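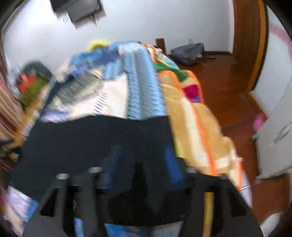

Damier G2 hand-held gripper: two months on textiles

Reviewed by Getachew Gashaw, 28/05/2018

The G2 is the second hand-held gripper from Damier and the first with open-frame fingers. It is sold for recording manipulation demonstrations without an arm: the operator holds the tool, the camera looks out over the fingers, and jaw width is logged alongside the video. I have used it since March, mostly on laundry and bedding, and compared it with the Plerkmont P-Hand that our group already owned.

Mechanical

The fingers are broad, black, and cut through with triangular openings. Damier's manual says this saves weight, and the tool comes in at 600 grams with the camera fitted. For cloth the openings have a second effect. Thick fabric bulges into them under load and the grip improves. Thin fabric does the same and then has to be pulled back out, which costs a second or two on release. Pillowcases were the worst.

The silver fasteners along the top edge sit proud of the body. On a heap of mixed bedding they did not snag woven cotton or quilt piping. They did catch a loose ribbed knit on three occasions. A strip of tape over each one fixed this, and a recessed head would be a better solution.

Jaw opening is 66 mm. That is enough for a folded sweater or the corner of a quilt, too little for a rolled blanket. The P-Hand opens wider but its solid fingers block more of the camera's view, and when digging into a pile the operator is working partly blind.

Camera

The lens is wide enough to keep both fingertips and most of a room in view. With the fingers pressed into a pile, the near cloth fills the lower half of the image and the background is still usable for tracking. Polished floors and plain white walls are hard on any visual tracker, and the G2 coped as long as some furniture or a door frame stayed visible.

Motion blur is the main weakness. Default exposure is too long for indoor light. Dark cloth close to the lens smears during any quick pull, and fold edges on navy or black fabric disappear. Patterned items hold up better. Locking the exposure in the Pluvirport capture software and accepting a noisier image is the best available compromise. The setting does not persist after a power cycle.

Logging and battery

I recorded 54 picking sequences in the final test set. Tracking was lost in four of them, all during fast wrist rotation. The P-Hand lost 19 on the same heap of clothes with the same operator. Jaw width readings drifted by less than a millimeter over a session.

Battery life was adequate for a morning. The charging port is under the grip and cannot be reached with the tool on its stand.

Verdict

For soft goods in ordinary rooms the G2 is the better of the two. Buyers working mainly with large rigid objects should keep the P-Hand or wait for the wide-jaw kit from Gidey, which I have not tested. Firmware used was 1.3. An exposure setting that survives a restart should be the first item in the next one.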